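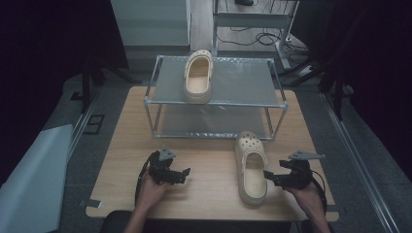 Slide 1: a pair of beige clogs and a two-tier shelf.

Speaker notes, Tranness local history evening, November 26, 2019

Start with the question on the flyer: what did people in Tranness wear on their feet, and who made it? Ask for hands up from anyone whose family worked at Walczak. Wait for the answers before moving on.

Slide 2. Map of the town. Point out Hodutmont hill, the river and the old tannery yard. Leather came down the hill by cart and later by lorry. The lane is narrow and the carts used to queue back as far as the chapel.

Slide 3. The Walczak order book. The page on screen shows 1468 pairs for one winter, mostly work boots. Read out the line about the late delivery in January. The spelling is the clerk's own.

Slide 4. Wages. Cutters were paid by the week, stitchers by the pair. Explain piece work slowly, as people mixed the two up last time. A stitcher who spoiled an upper paid for the leather.

Slide 5. Skostus opens across the river. They made lighter shoes with glued soles and sold them by post. Their first catalogue had 11 styles and a print run of 1000. Pass the copy round, in its sleeve please.

Slide 6. Closing of the Walczak works. Keep this short. The building is flats now but the loading door is still there on the river side. Mention that the machines went for scrap and that we have no photographs of the closing room.

If there is time, play the recording of the works hooter. Check the volume first.

Questions. If asked about repair tickets, the box at the library is number 2331 and has to be ordered a day ahead. Lights on before the tea break.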